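3.2. Clothing and comfort of the bank anglers

The second part of the survey treats what the anglers wear during a session. We included this part because earlier interviews on the river Mulano suggested that people stop fishing for reasons of comfort more often than for lack of bites. In total 30 anglers from the Stukero club filled in the form, and 11 of them also agreed to keep a diary through December. The form asked for the inner layer, the outer layer, the footwear and the hour at which the person left the water.

Most of the answers name cotton as the layer next to the skin. This was a surprise to us, as the club shop has sold wool and synthetic garments for many years. Several anglers wrote that they simply take a T-shirt from home (Figure 2) and put a heavy jacket over it. Barbel anglers, who often walk a long way between swims, complained of sweat on the way and of cold afterwards. Those who fish for roach from one fixed seat complained mainly of cold feet.
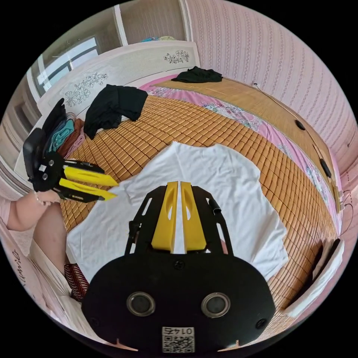
Figure 2. White T-shirt laid out on a woven bamboo mat. Photo: V. Heiskanen.

The diaries give a more exact picture than the form. Nine of the diary keepers noted at least one session which they ended early, and the reason given was usually wet hands or a wet back. Catches in these sessions were not lower than in the others. One angler left his swim on the Teixeira bend while chub were still feeding well, and wrote only "too cold to tie a hook". We think that such remarks are valuable, although they can not be treated with statistics.

The type of bait had no clear connection with the time of leaving. Anglers with maggots must handle the bait often - and so take off their gloves often - but they did not go home earlier than those with bread or pellets. It is possible that they are more used to the cold. The present data do not allow us to decide this.

A weakness of the material is that all the anglers belong to the same club and fish the same stretch below the Brosari weir. Day ticket visitors were not asked. The form was closed on 31 March 2021, and answers received later are left out of the tables.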